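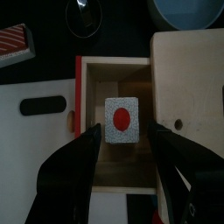 According to Fülöp, the students learned more from the picks that failed than from the clean ones, and the team asks that this be kept in view when the results are read.

Home Projects Reports Contact

Student Robotics Project, Progress Report to the Nomis Fund, April

The Triker club has 14 members this term, working in two groups. Work centers on picking small blocks out of an open wooden box with a two-finger gripper. Students have completed seven practice sessions. Approach from directly above is now repeatable; closing on a block near a wall is still unreliable. Remaining funds are committed to replacement fingertips and entry to the Sarnik competition.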